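4. Record your first demonstration

Now the fun part -- you get to show the robot what you want done! The Trisance hand tool records the way you move, so pick a short job you know well. Stacking bowls is a great first one.

1. Hold one tool in each hand and press both triggers 2 times. The lights turn green.
2. Stand facing the counter, with the dishes within easy reach.
3. Open the fingers fully and wait for the beep.
4. Do the task at a calm, even pace. Small corrections are fine -- the robot learns from those too.
5. Let go of the dishes, back away, and press the left trigger to save.

Note: Each tool holds 324 takes. Copy them to Lindholm before you reach the limit.

CAUTION: Keep the tools away from hot burners and wet surfaces. Never pinch a glass or plate by its rim with full grip force.

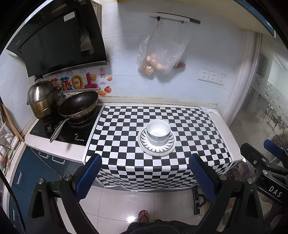
Figure 4-2. Bowls stacked on plates, with the blue finger pads open in front.

6. Play back the take in Lindholm. If the fingers leave the view for more than 2 seconds, delete it and go again.

Tip: Change the starting spot of the dishes a little between takes. You'll be amazed how much it helps! For long sets, see Section 5, "Planning 1,000 Takes."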